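Threads > Hayley Treloar > Teaching a robot to stack

We use cookies to remember your settings. Accept / Manage

1/ Day one of teaching two robot arms to play with blocks. I have a degree. My mother asks about it sometimes.

2/ The setup at Drundthorpe: I hold a pair of controllers, the arms copy my hands, and everything gets recorded so the software can learn from my example. My example, today, is a woman forgetting which hand is left.

3/ Target for the session was 91 good demonstrations. By lunch I had 10. Tatiana Gajdoš, who set the target, looked at the tally and went to get a sandwich.

4/ What makes a demonstration good: you reach, grip, lift, place and let go at a steady pace. What makes one bad: dithering. The robot will learn the dithering. It is very respectful that way.

5/ We named the arms Gosling and Wirkach. Gosling gets the easy jobs.

6/ Wrist view first, then the view from my chest, which is closer to what I steer by: 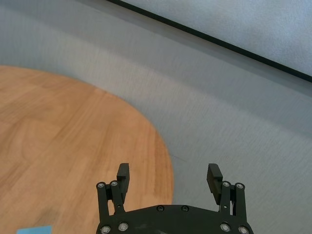
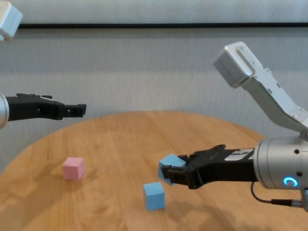

7/ The hard part is having no feeling in your fingers. I squeeze a trigger and have to judge the grip by eye – like picking up an egg on a video call.

8/ You also catch yourself leaning. The arm doesn't care that I'm leaning. I leaned for 29 takes in a row and now my neck has opinions.

9/ Rule I got from the Plostdale crew: if you fumble, throw the take out. Don't rescue it. A heroic save looks great and teaches the robot that step one is to drop the thing.

10/ Tatiana says we do keep a few recoveries, on purpose, in a separate folder. So there is a folder of my mistakes and it has been labeled "useful." Best review I've had since July.

11/ Afternoon went better. Slower hands, fewer words. I quit narrating to the arms after take 2 and my numbers went up, so draw your own conclusions.

12/ Back tomorrow for the rest. If anyone has a stretch for the spot between the shoulder blades, replies are open.

Contact | Copyright | Back to top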